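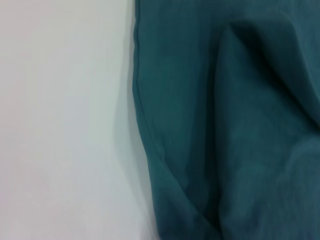
4.3 Recording a cloth task by hand guiding

Read section 4.2 before you start. The arm must be in guide mode and the Stoltum controller must show a steady green lamp.

1. Lay the cloth on the work surface and let it fall in loose folds. Do not make it flat. The robot must learn from cloth as it comes out of a pile.

2. Turn the wrist until the wrist camera sees one hem of the cloth and some of the plain surface beside it. If the view shows only cloth, lift the arm a little.

3. Press Record on the pendant and wait for the short tone.

4. Hold the arm by the grey ring, never by the fingers. Lead it slowly to the hem and stop just above it.

5. Press Close with your thumb. Lift the hem straight up, then carry it to the other side.

6. Press Open, move the arm back to the start position and press Stop.

7. Give the recording a name and choose Keep or Discard. Discard it if you have touched the cloth with your own hand.

Repeat the steps until you have 16 good recordings. Drop the cloth again before each one, so that the folds are different every time.

Note: Soft focus in the wrist view is normal when the camera is close to the cloth. The hem should still be possible to follow with the eye.

Note: One recording can hold 2000 samples. When this limit is reached the pendant gives two tones and stops by itself - the recording is then marked Incomplete and cannot be used for training.

Caution: Keep long hair and loose sleeves away from the wrist joint. In guide mode the arm is light, but the fingers close with full force.

Caution: If message 57 appears, release the arm and press the red button. Do not push against the joint.

Section checked by Manikandan Kulkarni, Feb 21, 2022.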